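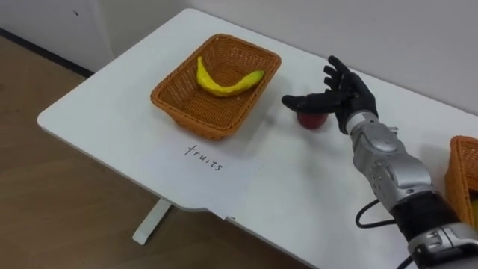

I stopped buying groceries once a week in December and started going every two or three days. It was not a plan. My car needed a part that the garage couldn't get, and the closest store is a nine-minute walk down Favik Street, so I went with a backpack and bought what fit in it.

The car came back after 79 days. By then I had got used to the walk and kept going.

The main change is in what gets thrown out. I used to buy a bag of spinach every weekend and put most of it in the compost the next one. Now I buy it on the day I want it. The same goes for bread. I get a half loaf at Verstraete, and when it's gone I go back.

My food bill is a little lower, though not by much. The small store charges more for rice, oil and coffee, so I still drive out for those every couple of months. Ruben next door comes along and splits the big bags with me. We tried it with flour too, and I ended up with moths.

Fruit is the one thing I haven't worked out. If I buy enough for three days, I eat it all the first night. Lies told me to keep it in the fridge, but cold pears don't taste like much to me.

I also walk more. My phone says 3000 extra steps on a store day. I haven't lost any weight, but my knee hurts less on the stairs at work.

I'm not sure how this will go once the sidewalks ice over. I bought boots with better soles, and they still need breaking in.

Contact: Viorica Matei | © 2022 Viorica Matei | Back to top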